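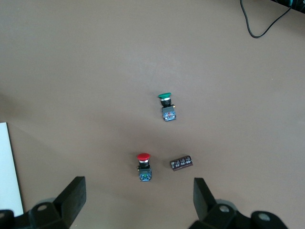
If you're recording pick-and-place examples on your own bench, my biggest tip is to shuffle the parts between every single take. I did my first batch at Flurkeo with everything set down in the same spots, and the arm learned those spots beautifully. Move a push button over by a hand's width and it grabbed air!

So now I do 32 takes per part, and I change the layout each time. Lay the buttons on their sides, swap the red one and the green one, turn the caps toward you, then away. Small dark parts deserve extra takes (they're a pain to line up on, at least for me).

Keep the tabletop plain and matte. I tried a shiny one and the glare wandered all over the wrist view as the day went on. I also push stray cables to the far side before I start, then leave them alone until the batch is finished.

Go slow on the close. I count to 2 in my head before I shut the fingers — it feels silly, but my rushed takes were always the ones I threw out. And do throw them out! Last Monday I binned 14 and didn't miss any of them.

Wipe the fingertips and the lens every 3 batches with a dry cloth. Name your files before lunch, too. I've got a whole folder called "new new buttons" and I still don't know what's in it.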